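Gradis Short Wound Closure Set
README

Last revised September 14, 2002
Kept by Delia Cozma. Corrections and questions go to her.

What the set covers

The Gradis set is a collection of material on closing short, straight skin incisions with interrupted stitches. It covers the wound, the thread, the needle and the knot. It does not cover deep layers, running stitches, staples or glue. People who want buried stitches should look at the Heffernan set, which uses the same naming and can be read with the same tools.

There are 116 closures in this release. Each closure has its own folder, and each folder holds the pictures, a notes file and a score sheet.

Terms used in the notes

Left and right always mean left and right as you look at the picture, whichever side the operator was on. "Working length" is the thread between the knot and the needle. "Tail" is any free end. "Gape" is any stretch of the incision where the two edges stand apart, even slightly. "First stitch" means first in time, and it may be at either end of the wound.
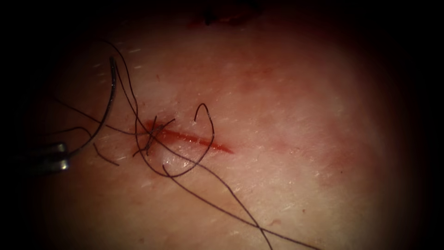 Gape is scored separately for each half of the incision. One tied stitch will often draw the edges together where it sits and leave the rest of the cut slightly open, and a single score for the whole wound hid this in the first release. Older score sheets have been redone to match. If you have files from before the change, throw them away and take the new ones – the column order is different and they can't be mixed.

Blood is noted as present or absent along the cut, and again at the stitch. We don't grade the amount. Two readers tried it on a batch of 30 and could not agree often enough for it to be worth keeping.

Thread

Thread colour and type are written down where they can be made out. Cut ends at the knot are noted as short or long. Where several ends sit in one bundle and can't be told apart, the notes say "bundle" and leave it at that. Please don't guess at a number if you add notes of your own.

Loops lying over the wound are marked "slack over cut". This isn't counted as a fault. A loop only becomes a fault in the score sheet if it is still there once the closure has been signed off.

Knots

Stages are recorded as wind, catch, pull and trim. The wind stage starts with the first turn of thread round the jaws and ends when the other instrument has hold of the tail. Turns are not counted in this release. They lie tight against each other and readers gave different answers for the same picture. 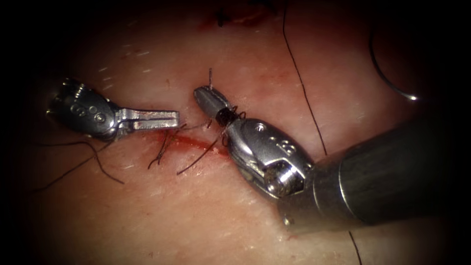 The needle is logged at every stage as held, resting or out of view. Resting means it is visible and neither instrument has it. Readers sometimes leave this field blank during the wind stage when their attention is on the thread, so treat a blank as unknown. It does not mean the needle was out of view.

Lighting

The light falls on the middle of the field and drops off towards the corners. Thread that runs out into the dark part is logged as far as it can be followed and no further. Brightness has been left alone. If you lighten the pictures yourself, keep the originals beside your copies.

Known problems

Score sheets made with Wurer forms use a comma as the decimal mark. The rest use a point.

Notes are capped at 1000 characters and a few stop in mid-sentence.

"Catch" and "pull" were swapped in some of the early notes files. Those we found have been put right. There may be others.

Scores run from 0 to 100 but very few readers used the bottom of the scale, so small differences near the top don't mean much.

Use

The set may be copied for teaching and study. Keep this file with it. Please don't use the scores to rank individual operators, as the readers were never asked to judge that.

Planned

The next release is due in November and will add the Gerkex closures, which are slightly longer incisions with more than one stitch. Folder names will stay as they are.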